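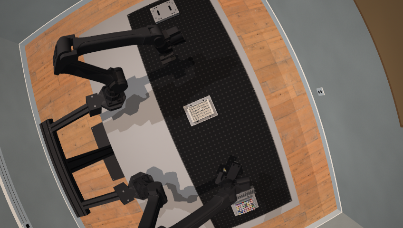 Why not just turn the shadows off, Mogens Hviid asked at our April review, if they slow the renderer down so much? We loved that question, and it became our whole project at Stollisau!

Method

We trained two policies in simulation, one with shadows and one without, on 300 demonstrations each. Everything else stayed the same, down to the 5 random seeds. 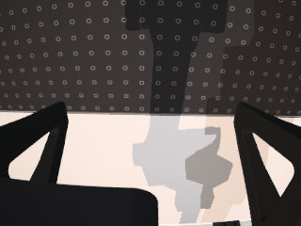
Depth was what we cared about most – how far the fingertips are from a surface. A wrist view gives few hints on a plain surface, but the dark shadow running down the perforated panel and on over the pale surface moves whenever the arm does.

The sorting task came next, and it was our favorite to build.

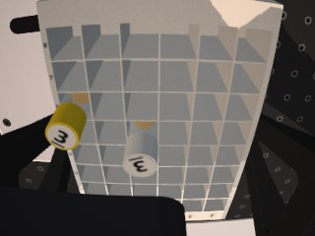 Fig. 3. Wrist view of the rack, with a yellow and a white cylinder both marked 3.

The policy with shadows did better on all 5 seeds, mostly on the lower rows. Room views changed far less between the two versions. 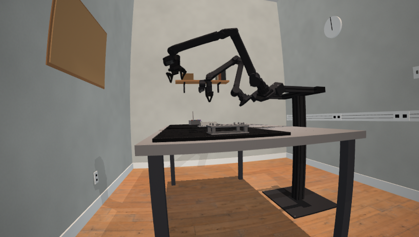 Next steps

We want to try softer shadows and move the lights between runs. The Wollbridge scenes are already loaded and we can't wait to start.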